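Minutes of the Public Lecture Series Working Group, Rovurside College
November meeting, Room 12, Muñoz Hall. Called to order at 3:05 p.m.

**Chair:** Junpei Tanabe
**Recording:** Romain Guérin
**Also present:** representatives of the History and Sociology departments, Student Life, the Library, and Facilities Scheduling
**Apologies:** Office of Communications (written report received)

## 1. Minutes of the previous meeting

Approved with one correction. Under item 4, "Rollamberg Fellow" should read "Rollamberg Visiting Lecturer." The fellowship is a separate appointment and is paid from a different account.

## 2. Matters arising

2.1 The request to move the spring panel on tenant organizing out of exam week was granted by Scheduling. The new slot is 4:30 p.m. in the same room.

2.2 The Library confirmed that recordings from the last two seasons have been cataloged. Four of them lack signed speaker releases and will stay restricted to campus log-ins until the forms arrive.

2.3 The inquiry about parking for outside guests remains open. Carried forward.

## 3. Rollamberg Lecture on labor and migration

3.1 The chair reported that the speaker agreement has been returned signed. The honorarium is $2,000, with travel billed separately. The History department will cover lodging for one night.

3.2 The lecture will be held in Traretti Auditorium, which has 121 fixed seats. Facilities will not permit standing attendance. Sociology asked whether a larger room could be found, as registration for the last Rollamberg Lecture closed early. Scheduling replied that the gymnasium is the only larger space free that evening and that its sound system is under repair.

3.3 Agreed: retain Traretti Auditorium and open Room 12 as an overflow room with a live feed. Overflow seats will not require registration.

3.4 Format will be a 50-minute lecture followed by 25 minutes of questions. Written questions will be collected at the door, and a moderator will also take questions from the floor. Student Life asked that at least half of the question period be reserved for students. Agreed without a vote.

3.5 The proposed title was discussed. Two members considered it too long for the poster template. The chair will ask the speaker for a shorter form but will not edit it without consent.
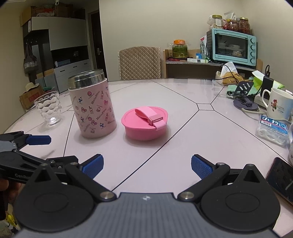
*Round table, pink canister and lid.*

## 4. Student discussion sections

4.1 Student Life presented a plan for small discussion sections in the week following the lecture. Each section would be led by a graduate student and limited to 12 participants. Readings would be drawn from material the Library already licenses.

4.2 History questioned whether first-year students could receive seminar credit for attending. The registrar's rule is that credit requires an instructor of record - graduate leaders do not qualify. Sociology offered to name one faculty member as instructor of record for all sections, subject to the department head's approval.

4.3 Agreed: sections will go ahead regardless of the credit decision. Sign-up forms are to state plainly that credit is pending.

## 5. Budget

5.1 After the Rollamberg commitments, the series has $1,000 uncommitted for the remainder of the academic year. The chair noted that captioning has been charged to this line in the past and that the cost has gone up.

5.2 Moved by Sociology, seconded by the Library: that live captioning be provided at all main-stage lectures and that a request be made to the Dean's office to fund it centrally. Carried, with one abstention.

5.3 Printing was reviewed. Mailed programs will be dropped. Posters will continue in the current quantity.

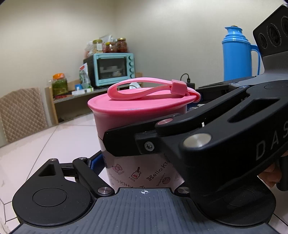
*Minutes taken by Romain Guérin, Public Lecture Series*

## 6. Communications report (written)

6.1 The events page will list the lecture once the title is final. Press notice goes to the two local papers and the campus radio station at the same time.

6.2 Communications asked that all departments use the same registration link. Last year separate links were circulated and the lists had to be merged by hand - several guests were recorded twice.

6.3 Noted.

## 7. Nominations for next season

7.1 Five nominations were received. One was withdrawn by the nominating department. The remaining four cover school desegregation, public health history, voting access, and oral history methods.

7.2 Members discussed whether speakers from previous seasons may be invited again. The current guidelines are silent on this. The chair will draft wording that permits a repeat invitation after three academic years.

7.3 Ranking of the nominations deferred to the next meeting. Members are to submit written comments to the chair beforehand.

## 8. Action items

- J. Tanabe: contact speaker about short title; draft guideline on repeat invitations
- R. Guérin: submit captioning request to Dean's office; circulate registration link
- Sociology: confirm instructor of record
- Library: pursue the four outstanding release forms
- Scheduling: reserve Room 12 for overflow; report on guest parking

Adjourned at 4:20 p.m.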